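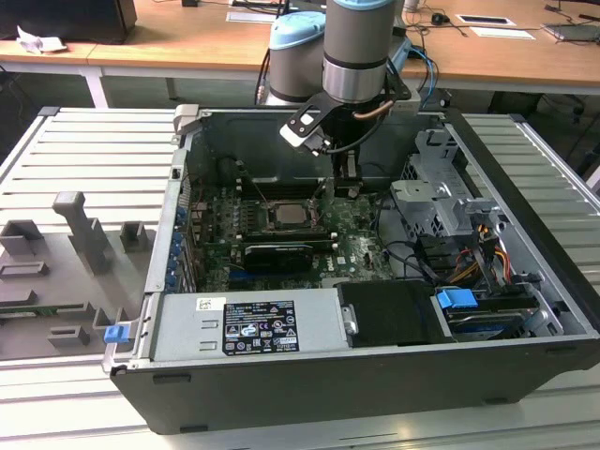 Page last changed: May, 4:10 p.m.

Home | News | Repairs | Community | Contact

2 min read

Eria opens second bench for older desktop computers

The Eria repair shop in Bosten has added a second workbench for desktop computers and will take in older office towers through the summer.

The shop has handled 541 desktops since it opened, most of them handed over by local offices that were replacing their equipment. Machines that can be put back into use go to schools and households in Bosten and Conneely.

Fengying Tang, who manages the shop, said the towers are worth the bench time. "The cases open without much trouble, and the parts come out one at a time," she said. "If the board is good, we can usually find the rest on the shelf."

Each computer is laid on its side and the side panel is taken off. The cooler is removed from the processor so the old thermal paste can be cleaned away and replaced. The graphics card, power supply and hard drive are checked before the case is closed up again.

Drives are wiped at the shop. Owners who want to keep a drive can ask for it at drop-off, and it will be pulled and bagged with their name.

Kaiwen Ren, a technician at Eria, said power supplies are the part the shop runs short of most often. Working units can be donated separately, with or without their cables.

Prinura, an office supplier in Conneely, has agreed to send 100 used towers to the shop this year. The first 4 pallets are already in the storeroom.

Drop-off is at the side entrance until 5 p.m. Monitors and printers are not accepted. Computers with a cracked case will be taken for parts.

12 shares | 3 comments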